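The Weir Book

Adoración Paredes took the job at the Gultesdale waterworks in March, when the road up from Drirley was still bad. She had been told the work was mostly reading gauges. The man she was replacing, Sándor Vass, met her at the gate with a ring of keys and a thermos.

"You'll want better boots," he said.

He showed her the pump house, the settling tanks and the weir. Then he showed her the office, which had a desk, a heater and a shelf of ledgers. Each ledger covered five years. The water level went down in pencil every morning at 7 and every evening at 7, and next to the level was a column headed Remarks.

"What goes in Remarks?" she asked.

"Whatever you remark."

She read the ledgers during her first week because there was no television. Vass had written things like "heron" and "ice at edges" and "Quintana's dog in the water again." The man before him, Anselmo Palacios, had hardly written anything. There was one year when he left the column blank from New Year to fall, and then wrote "She came back" and nothing more until the snow.

"Who came back?" Adoración asked when Vass drove up to collect the last of his things.

"I don't know. I always figured it was the heron."

"Did he have a wife?"

"He had a wife and there was a heron," Vass said. "I never asked him which."

He carried a box out to the truck, came back for his coat, and stood looking at the shelf for a while. She offered him coffee and he said he'd had some.

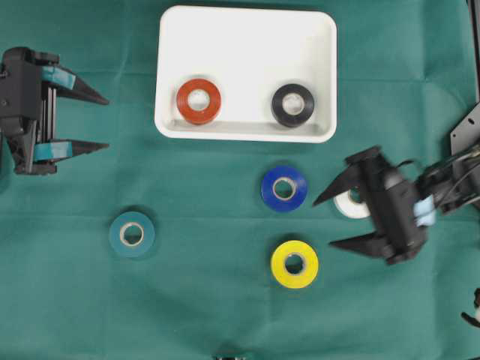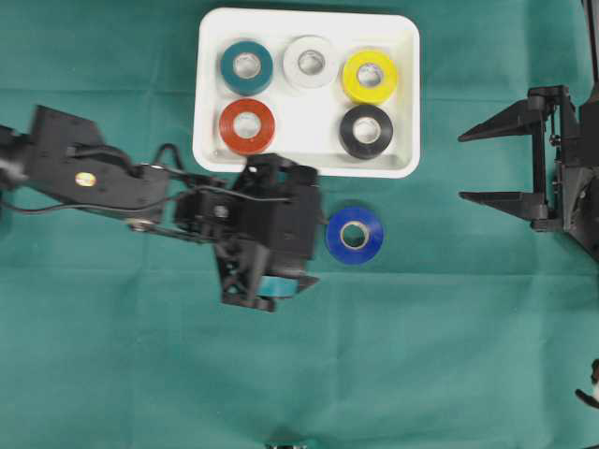
Reading time: 4 minutes

By summer she had the routine down. She walked to the weir, read the board, walked back and wrote the number. She bought the boots. On Saturdays she would have liked to go to Drirley, but the evening reading got in the way, so she went down for an hour at noon and came straight back up with groceries.

Eusebio Quintana lived in the only other house on the road. He was older than Vass, and the dog was not the dog in the ledger but its grandson. He stopped at the fence most mornings.

"What's she at?" he would say, meaning the water.

Adoración would tell him, and he would nod as if he had guessed it.

One morning she asked him about Palacios.

"Good man. Didn't talk," Quintana said.

"He wrote something in the book. 'She came back.'"

Quintana pulled the dog away from the ditch. "That would be Zofia."

"His wife?"

"His sister-in-law. Zofia Wróbel. She ran the store in Brotstead. She and the wife fell out over a house on Figueroa Street, and she went off and didn't speak to any of them. Then one fall she walked up this road with a suitcase and asked if there was soup."

"Was there?"

"I'd have thought so. He always had soup."

"What happened to her?"

"She's still in Brotstead. She's got the same store. You can go and ask her yourself."

Adoración thought about that for most of a week. Brotstead was on the other side of the ridge. If she left right after the morning reading she could be there before lunch and home again in good time. She made sandwiches and photocopied the page on the office machine, which took three tries.

The store sold hardware at the front and bread at the back. A woman in a gray cardigan was pricing hinges at the counter. Adoración said who she was and where she worked, and put the copy down beside the hinges.

Zofia Wróbel found her glasses and read it. She read the water levels too, running her finger down the column.

"It was low that year," she said.

"I thought you might like to have it."

"He wrote that the same night?"

"It's next to the evening level. So it was that night, or close to it."

Zofia took her glasses off. "He didn't say one word to me," she said. "I sat in that kitchen and he gave me soup and went out to read his board, and when he came in he went to bed. I thought he was angry. I thought so until he died."

She folded the page and put it in the cardigan pocket. Then she went into the back and came out with a loaf, and wouldn't take money for it.

A truck had stopped across both lanes on the ridge, and it was past six when Adoración got over the top. She drove the last part faster than she liked. Quintana's dog ran along the fence beside her and gave up at the corner.

She reached the weir with a few minutes to spare. The sun was on the board and she had to shade her eyes to read it. Back in the office she opened the ledger, wrote the number, and sat with the pencil over the next column. The loaf was on the desk in its paper.

She wrote "Went to Brotstead. Bread." Then she turned off the heater, which she had left on all day, and locked up.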